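Wakden's hedgerow vermouth is back, and we've got plans for it

24 Mar 2019

If you came to the winter tasting you'll remember the bottle that went round the long table twice and came back empty. That was the first vermouth from Wakden, made in a former dairy by Lakshmi Shenoy, and it sold out before most of us had worked out how to get hold of any. Well, the second batch is bottled, all 318 of them, and we've got our hands on a case!

For anyone who missed it, vermouth is wine with a bit of spirit added to keep it going, flavoured with herbs, roots, peel and whatever else the maker fancies. Wormwood is the one that gives it the bitter edge. Lakshmi's base is a dry English white from a grower at Dratside, and into that go 13 botanicals, most of them picked within walking distance of the still. Elderflower and yarrow are the ones you smell first. Then there's bay, a good whack of Seville orange peel, and a little green cardamom, which she says is the only thing her mother can taste in it.

The new batch is drier than the last. Lakshmi cut the sugar after too many people told her they were drowning it in soda, and I think she was right to (I was one of the drowners). It has a lovely savoury finish now, almost like olives, and it stands up to gin without being shouted down by it. The colour has gone a shade deeper too, more straw than lemon.

She keeps notes on everything. I rang to ask how long the yarrow steeps and got dates, weights, the weather on picking day and the page number. Her first go at a recipe, when she was still working in an office and doing this in the evenings, used dried elderflower from a packet and by her own account tasted of old cushions. Fresh flowers sorted that out, though it means she gets one short run at it every year and has to freeze what she can't use straight away.

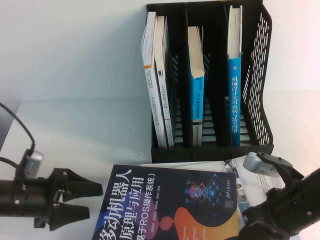
How to drink it

Very cold, first of all. Keep the bottle in the fridge door once it's open and finish it within a couple of months. It's wine, so it will go flat and sad if you leave it on a shelf next to the whisky.

My favourite so far is the simplest: a big measure over plenty of ice, a strip of orange peel and a splash of tonic. Have it with salted almonds, or with crisps if the almonds have gone. For something stronger, try 3 parts gin to one part vermouth, stirred until your fingers hurt, with a green olive in it. Marwat gin is great here as it's heavy on the juniper and not at all sweet.

It cooks well too. A glug in the pan after you've fried some leeks, then cream, then mussels. I did this on a wet evening with the end of a bottle and have been dreaming of it ever since.

Where to get it

We're pouring it by the glass at the Wuvon bar until our share runs out, and there are a few bottles behind the counter to take home. One each, please, so they go further. Bring back an empty from the first batch and Lakshmi will have it washed and refilled when the next lot is ready.

That next lot should be a good deal bigger. She's found a second tank and is hoping for 1,000 bottles, with the flowers all picked and steeping by July. There's talk of a red as well, made with sloes and blackcurrant leaf. I've had a thimbleful of the trial version and it was gorgeous, like a very grown-up Ribena, but she wants to take the clove down before anyone else gets near it.

If you try the white, do tell us what you mixed it with. The best ideas will go up on the board by the till.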